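Subject: Re: [handheld-demos] Draft 3 of the recording rules, sections 2 to 5
List: handheld-demos
From: the Grinutar station
Sent: Monday, 9:40 am

Hello all,

Thanks to the Fosham group for going through the draft so closely – I read the whole message twice over breakfast and I'm delighted someone else cares this much about cutlery! My replies are in between.

> Section 2 (layout). You ask for a patterned cloth or mat under
> every table task. Our operators find plain cloths easier on the
> eyes. Is the pattern a must or a should?

I'd make it a "should" and leave it there. Pose tracking likes corners and edges, and a printed grid hands it plenty of them, so I'm a big fan. But if a site has a plain cloth and its tracking checks come out clean, wonderful, let them keep it. What I would turn into a "must" is that the cloth stays flat and isn't swapped in the middle of a batch.

> Section 3 (objects). "Mixed cutlery" is too loose. At Favard they
> read it as forks and knives, and we read it as anything that goes
> in the drawer.

Guilty, I wrote that line. New wording: "Use a mix of shapes and materials, including at least one transparent or see-through item and at least one long thin item. Let pieces overlap at the start unless the task card says otherwise." The two below are from a cutlery task, a gray spoon you can see through in the first and the spoons, tongs and chopsticks in the second.

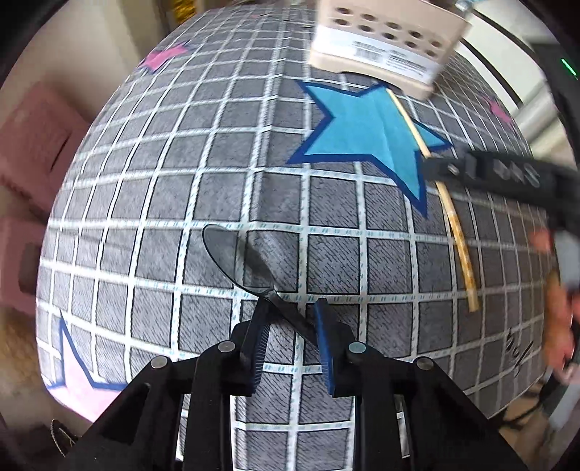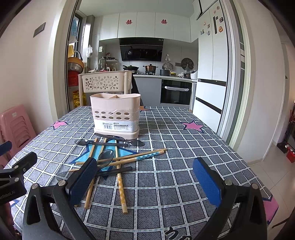

Does the holder have to stand in the same spot for every recording?

Move it between recordings, a hand's width or more, and turn it now and then too. Keep it where both grippers can reach it. If it gets knocked over while you're recording, keep going and set it upright with the gripper, then tag the take as "recovered". Those takes are some of the most useful ones we get, so please don't delete them!

> Section 4 (rejects). We recorded 583 takes and your checker threw
> out 284 of them. That is almost half. Most were marked "hand in
> view". Surely a few fingers at the side are harmless?

Ouch, and I agree with you. The checker was set up for a single gripper, and with two of them the other hand is going to wander into view all the time. I've changed the rule so that a hand on its own handle is fine. A hand touching the objects is still a reject. Please run the batch through again before anybody records a thing. I think you'll get a good number of them back.

> Section 5 (homes). When we record in somebody's home, who clears
> the background?

The operator, together with whoever lives there, before the first take. The draft now has a short list for it:

- put away letters, family photos and anything with an address on it
- ask everyone in the home before you start, including people who are only passing through
- leave the ordinary stuff alone (pots, stools, brooms and so on are welcome)
- keep the floor clear where the operator stands and steps back

I'd love to hear from the Từ people on this one, as they've done more home recording than the rest of us put together and their consent sheet is far better than mine.

One more thing that wasn't in your message. The batch size in the draft says 2,000 takes per site. That was copied from the old fixed-arm rules and it's too much for hand-held work – wrists get tired and the motions get sloppy. I'm proposing 1,000, split over as many days as a site likes, with a break written into the task card. Shout if that breaks your planning.

Draft 4 goes up on the list page in February. Comments on section 6 (file naming) are still open, and I have opinions about underscores, so get yours in first!

Best from Grinutar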